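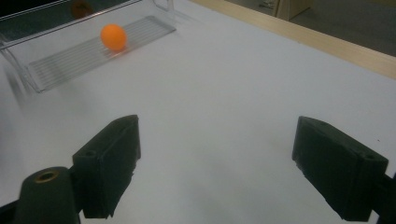 17 Jun 2025
By Stamatopoulos

Porridge, again

Quick one this time, deadline was yesterday. Last issue I asked what you all have for breakfast and the inbox filled up. 596 replies. Didn't expect that! Have read most of them, skimmed the rest, sorry.

Porridge won. By miles. Then toast, then "nothing, just coffee", which I'm counting as a breakfast even if my mum wouldn't. Eggs well down the list, surprised me. 19 of you eat last night's dinner cold out of the fridge, and good for you. Cold curry on toast is better than it has any right to be.

Big argument is water or milk. Water people are very sure of themselves. I do half and half with a pinch of salt, and one reader in Staven wrote back to say that was cowardly. Fine. Still doing it. Salt goes in at the start by the way, not at the end, you can taste the diffrence.

A few people asked for the baked one I mentioned in November and never wrote up. So, for four people, or two who've been out in the garden:

200g rolled oats (not the instant sort, goes to glue)
500ml milk
1 egg
2 apples, grated, skin on
Handful of raisins
Cinnamon, as much as you like
Pinch of salt

Mix the lot in an oven dish. Leave it 10 mins. Bake at 180, 35 minutes or til the top is brown and the middle only just wobbles. Eat with cold yoghurt. Keeps 4 days in the fridge, cut in squares, and the squares go nicely in a frying pan with butter. Pears work too. Bananas go a bit grey but taste alright.

Pancakes: yes, several of you want to know thick or thin. Thin for me, lemon and sugar. Thick ones fill me up after two and then I'm cross at having stopped. Somebody sent a buckwheat version with a fried egg and a lot of black pepper, made it twice already, will put it in next time once I've asked if I can.

Also had a lovely long email about the breakfasts at Clirkura, the little place by the harbour at Postia. Flat bread, white cheese, tomatoes, honey, a boiled egg, tea that keeps coming. Now I want to go. Does anyone know if they still open early? The website says one thing and the phone just rings.

Next question, same address as usual: what do you put in a packed lunch that isn't a sandwhich? I've been on the same cheese and pickle since spring and I'm sick of it. Short answers please, I read these on the bus.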